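Washing Colors in Cold Water: What Changed in the Claltby Laundry Room

The shared laundry room at Claltby switched to cold water as its default setting in March. Residents can still pick warm or hot on every machine, but the dial now starts at cold when a new load goes in. Several people have asked what this means for their clothes, their detergent and their bill, so this month's home column covers the basics.

The short version is that most everyday clothing does fine in cold. Shirts, jeans, pajamas and light sweaters that have been worn for a day or two don't carry much that cold water and a decent detergent can't move. Sheets and bath towels are a different matter, and so is anything a sick person has used. Those should still go in on hot, and the hot setting has not been changed.

Color is where cold water helps most. Heat opens up cotton fibers and lets loose dye out, and reds are the usual trouble. A new red shirt should be washed alone or with other dark reds for its first 3 loads. After that it can join the rest of the colors, though it's still safer to keep it away from white socks. If you want to know whether something will bleed, wet a hidden part of the hem, press a white cloth on it for a minute and look at the cloth. Any pink on it means another wash alone.
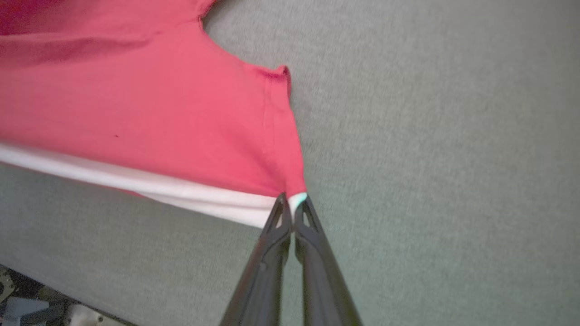

Ó Briain wrote in after the last issue to say that cold water had done nothing for a set of kitchen aprons with oil on them, and that two cycles later the spots were still there. Cold water is weak on grease, and the answer is to treat the spot before the wash. Put a drop of plain dish soap on it, rub it in with a finger, leave it for fifteen minutes and then run the load on warm. Don't put the item in the dryer until the spot is gone, as the heat will set it.

The letter also asked about powder. Some powders don't dissolve well in cold water and leave white streaks on dark clothes. Liquid is easier. If you have a big box of powder to use up, stir your scoop into a cup of warm water first and pour it into the drum before the clothes go in. The dispenser drawers in our machines are shallow and tend to clog, so please don't tip dry powder into them and top it up from the jug.

On the subject of detergent, most of us use too much. The line on the cap is meant for a full, dirty load. For a normal load, half of that is enough, and using more leaves a film that makes towels stiff and holds on to smells. If your towels have stopped soaking up water, run them once on hot with no detergent at all and skip the fabric softener from then on.

A few notes on drying. Cotton T-shirts shrink mostly in the dryer, so take them out while they are still a little damp, pull them straight along the seams and let them finish flat or on a hanger. Turn printed shirts inside out. Bright colors should not be left on the outside line all afternoon in summer – full sun will fade a red or a navy faster than the washer does. The line on the north side of the building gets shade after lunch and is usually free.

Jondeo, which services the machines, will be in to clean the filters on July 4, 2026. All washers will be off from the morning until 2 in the afternoon. The dryers will stay on, and loads left in a washer the night before will be moved to the folding table.

The price of a wash stays the same for now. Clarura is due to read the new meter at the end of the summer, and we will print what the switch to cold has saved once we have the reading.

The lost property shelf is full again – mostly single socks and one good bath mat. Anything still there at the end of the month goes to the clothing bank.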